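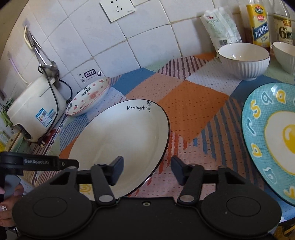
Breakfast plates get a table of their own at Bilten
Feb 11, 2025
2 min read

Search this site Enter keyword Go

I've been a sucker for silly breakfast dishes since forever, so I was pretty happy to hear that the Bilten swap is giving them a whole table this month. It's at Kondow Hall on Pfeiffer Street, doors open at 9, and you can bring up to 33 pieces per household (I have more than that, don't ask).

The kind I mean is the plate with a fried egg in the middle and letters running around the border, or the big off-white one with a thin black rim that says "Moming Honey" next to a little leaf. Yes, Moming! I love that one. A yellow swirl of a sun on the same plate and I'm sold before the coffee's ready.

Last February the swap moved 700 dishes in one morning, and 200 of those were plates. Mugs and bowls stay by the stage as usual. Chipped stuff goes in the bin by the door – please don't slip it under the good ones. I'm bringing a patchwork tablecloth for the plate table too, the louder the better.

Entry is free and there's parking behind the Flelon bakery.

Recent items
Flelon bakery adds early hours
Kondow Hall gets its new floor
Pfeiffer Street crosswalk repainted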